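Fakum halts two-arm cells after grippers fail to open

March 2018

Fakum has pulled its two-arm sorting cells off regular work after a gripper stayed shut when it was told to let go, the company said Friday. No one was hurt. A technician got a bruised thumb freeing a part by hand but went back to work the same shift.

The fault showed up at the Prunov shop during a handoff. One arm holds the piece, the other is supposed to come in open and take it. On cycle 790 of the morning run the holding arm got the release command, reported "open" to the controller and stayed closed. The second arm took hold and pulled anyway. Both stopped on overload a moment later, with a bent bracket on the fixture to show for it.

Chaiwat Rungrueang, who runs the cells at Prunov, said the arms did what they were told and the problem was the report. "The controller beleived the hand was open. It asks the motor, it doesn't look at the fingers," he said. "So the other arm had no reason to wait."
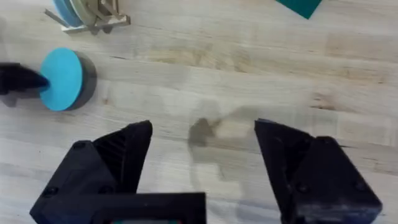 Same thing again on a second cell two days later, this time at cycle 1278. Slower speed, no damage. That was enough for Fakum to stop both.

Early suspicion is on a coupling between the motor and the finger drive, supplied by Koskela. If it slips, the motor turns its full travel and the fingers go nowhere. Koskela has asked for the parts back and would not comment until it has seen them. Rungrueang said a software change loaded the week before has not been ruled out either.

For now the cells run only at reduced speed, one arm at a time, with someone at the stop button. Fakum wants a position sensor on the fingers themselves before handoffs start up again. Fitting them will take 2 weeks per cell, maybe more, depending on on parts.

The Nelton site has the same cells but an older coupling. Its still running. Staff there have been told to check finger travel at the start of every shift and log it.

Recent items
Nelton adds second shift for packing line
Koskela names new service manager
Prunov shop parking lot closed for paving
Fakum open house moved to September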